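Kitchen chores still slow going for robots, Clistorbridge trial finds

26 Jan 2024

A homeware shop in Clistorbridge will keep its display work in human hands for now, after a trial of two-armed robots run with the automation firm Nirnura.

The shop, Brandão, wanted to know whether a machine could take over the small jobs that fill the first hour of the day – setting out cups, hanging mugs on stands, straightening shelves. Nirnura built its tests around those jobs and repeated them over 9 days.

Mug stands proved the hardest. The handle has to meet the peg at the right angle, and a cup may be standing up or upside down before it is lifted.
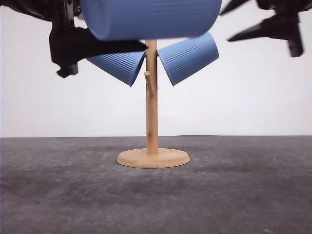 Blue cups and a wooden stand, with the grippers at work.

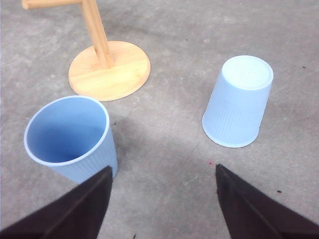 "It can do the job, and on a good run it does it well," said Vivek Chaturvedi, who led the tests for Nirnura. "What we can't promise yet is that it will do it every time without a person close by."

Thenmozhi Poojary, the manager at Brandão, said her staff fill a stand in seconds and would not wait for a slower machine during opening hours. She could see a use for it at night, she said, if it could be left alone.

Folding tea towels went better than expected, according to Chaturvedi, while stacking plates was dropped from the program after three attempts. The company has not set a price for the system and says it is not ready to sell one.

Gustatik, a catering supplier that shares the building, has asked to see the results before deciding on a trial of its own. Its operations head, Narayanan Lobo, said he was more interested in loading dishwashers.

A second round at Brandão is planned for May.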